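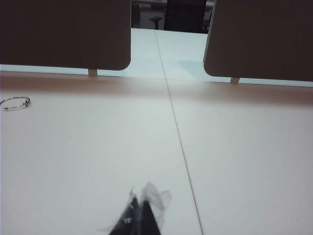

What is a desk divider?
It's an upright panel fixed to a desk or table to screen one person's working space from the next.

Desk divider

A desk divider (I grew up calling them modesty boards, wrongly as I later learned) is a flat panel that stands up from a worktop, usually along the back or between two places. I've looked after the furniture pages here for 2 years and this is still my favourite entry to tinker with!

Fixing
Some dividers sit straight on the surface, others clamp to the edge, and plenty are raised on short posts so that a slot is left underneath. I'm very fond of the slot – you can wipe right through it, and a cable or a sheet of paper will go under (so will your pen, mind you).

Joined tables
Where tables are pushed together there's a seam between the tops, and the panels may be fitted separately with a gap between them. If the legs aren't level you'll feel a little step at the join when you write across it.

Materials and colour
Wood, felt, plastic and metal are all common. Dark panels on a pale top hide scuffs well, though a white top shows every crumb.

Local use
The reading room at Trindwood went over to raised dividers in December, and the one at Gandeck still has the clamped sort, which wobble.

See also: screen, carrel, trestle table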